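Utivlow Briefing - political risk newsletter, single-seat subscription

Ewan Donnelly writes it, Seema Maurya edits it, and Flandgate sells it at 900 a year. Each issue covers cabinet moves, party splits and upcoming votes.

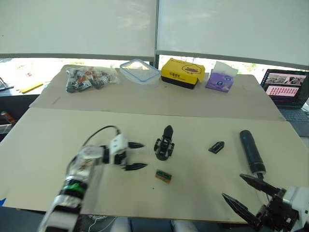

The sales page says the archive holds 1,901 notes. Fine, but plenty of those are short updates to older notes, and the search box treats them all the same. Try a minister's name before you pay.

The forecasts come with a score from 1 to 5. How the score is worked out is not explained anywhere we could find. 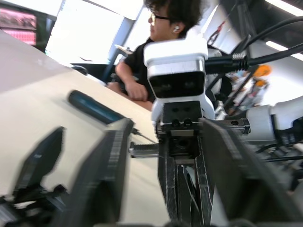 Barrios, the cheaper rival, at least prints its misses every July. Utivlow prints a "year in review" that dwells on the good calls - make of that what you will.

What you get: 2 issues a week, archive access, email alerts. Phone time with the writers costs extra.

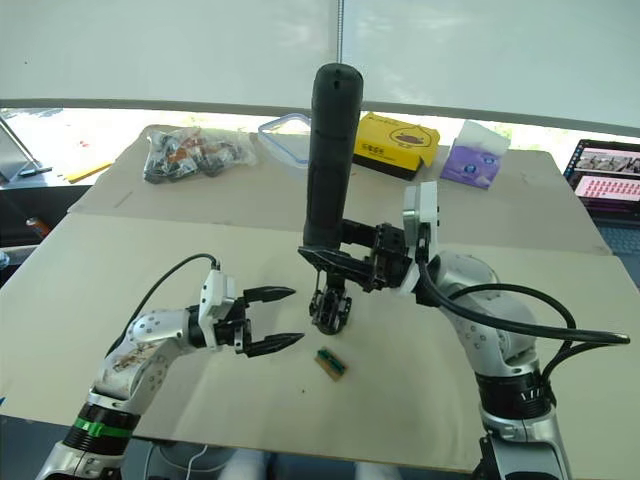

Minimum term is 3 months. It renews by itself unless you cancel in writing. Group seats are handled by Hellwood, and prices are on request only.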